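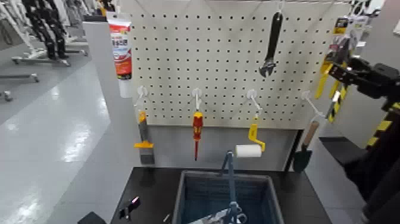
The pegboard, with the gripper down in the gray basket.

Home | Diary | Club Stuff | Parts I Regret | Contact

Filed under: Robot Club Diary

May, getting on for midnight

I joined a robotics club to learn about robots, and I have spent most of this month learning about hooks. I could write a short book on hooks. A white plastic one pokes out of a pegboard and a tool hangs off it, and you'd think that would be the end of the subject.

We're calling our project Kudwood, after a street one of us used to live on, and the task reads very simply on paper. Tools on a board, basket on the table underneath, arm moves things between the two when told. The Wiltley students' fair has a household and workshop category and we entered that one on the theory that it would be easier than the maze. The maze people go home at eight.

Tonight was data night again. You drive the arm, the arm does the thing, the computer keeps the run, you put everything back and do it over. We came in with 372 good runs and left with 388. I'd like to report that the other attempts were noble failures, but most of them were me. I have a habit of closing the gripper a hair too early, as if the tool might change its mind and leave.

The screwdriver is a dear. Long red shaft, hangs straight down, fat red and yellow handle. If every object in the world were that screwdriver I'd have a trophy by now. The yellow crank-shaped thing is another matter. It is bent, so it never hangs twice the same way, and you have to decide which part of it counts as the top. We argued over that for 20 minutes with tea going cold. I said the top is whatever is nearest the hook. I was told this was "a philosophy and not a label," and then we used my label anyway.

The trowel I refuse to discuss. Fine, briefly. Wooden handle, pointed blade, hung at the far right of the row, and from where I sit with the controls the arm itself keeps getting in front of that side of the board. I lean over to see better, which does nothing at all, because I'm driving off the screen. I did it every single time. My neck hurts.

One decent idea came up, and I'm writing it down before I forget whose it was (already forgotten). Up to now we've started every run from the same pose, arm parked in the same spot like a good dog. The Mudaliar handout, which is the old course notes we've all been passing around with somebody's coffee ring on page two, says to vary the start. So we did 10 runs from wherever the last one had ended up. They look awful. The arm wanders in from odd angles and takes the long way around. I'm told awful is good, in this case, and that the model needs to see a few bad mornings. I can supply those.

We also moved the basket a bit between runs, a hand's width left or right, and I was surprised how much that threw me. Going down into it is the part I like best, slow and straight — but my hands had learned the old spot and kept going there. So one of us has overfitted, and it's the one with a library card.

Drerkeck still haven't sent the replacement finger pads. Their last email said the order was "progressing," and I have decided to believe in it the way one believes in spring. Until then we keep the heavier stuff on the board and practice our grip on the cheap stuff, and I've asked that the adjustable wrench not be attempted by anyone whose initials are mine.

Things for next time, so I can't pretend I wasn't told:

Close later. Later than that.
Write the label for the crank on the whiteboard so we stop having the argument.
Ask whether the packaged tool at the top right counts for the fair or whether the card backing makes it a different problem. I suspect it does. I suspect everything is a different problem.
Bring a cushion.

First proper training go is set for after the next session, overnight, if the lab computer is free. The maze people have been using it. They say they only need it for an hour, and they said that last time too. I've put our name on the sign-up sheet in pen.

Home now, toast, bed. Picked up the butter knife by the handle, from above, slowly, and closed too early.

Last updated: May, 11:52 pm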